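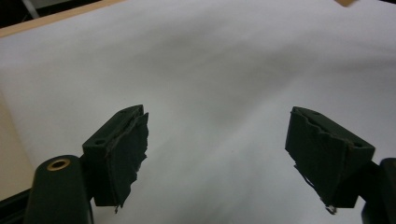
A white cover with shallow folds over a surface with a light wooden edge.

Dust sheet

Search this encyclopedia Go

A dust sheet (also dust cover or, when used by painters, drop cloth) is a large piece of fabric, paper or plastic film laid over furniture or floors to keep off dust, dirt and paint. It is usually white or undyed. The name is more common in British use; in the United States "drop cloth" is the usual word for sheets used during decorating, and "furniture cover" for those used in storage.

Materials

Cotton is the traditional material. Old bed sheets are often used for the purpose once they are too worn for a bed. Heavier canvas is preferred on floors, where it stays flat under foot traffic and soaks up small drips of paint. Paper sheets are cheap and are thrown away after use. Plastic film stops liquids but can trap moisture against wood, and polished surfaces left under it for long periods may turn cloudy.

Sheets meant for storage are normally washed without fabric softener and dried fully before use. Colored cloth is avoided on pale or unfinished wood because the dye may transfer.

Use

The sheet is laid over the piece and pulled outward from the middle. Shallow creases are harmless on a table or bench, but a hard fold pressed under a heavy object can mark a soft finish. On tables the cover may hang over the sides or stop short of the edge, leaving a strip of the top bare. Dust gathers on such a strip and the wood can also change color there, as light reaches it and not the covered part. Pins and tacks are not used on finished furniture. Cotton tape is tied around the legs instead.

When a cover is taken off, the edges are folded in toward the center so that the dust stays inside the cloth. It is then shaken out of doors.

In house collections

Houses closed for part of the year often keep numbered sets of covers. The Brekley house inventory, compiled by Vlasta Janevski, lists 463 cotton sheets, of which 835 yards of replacement cloth were ordered in 2000 from the Pustau mill. Janevski's notes give each room its own set, marked in one corner with laundry thread.

See also

Drop cloth
Slipcover
Tablecloth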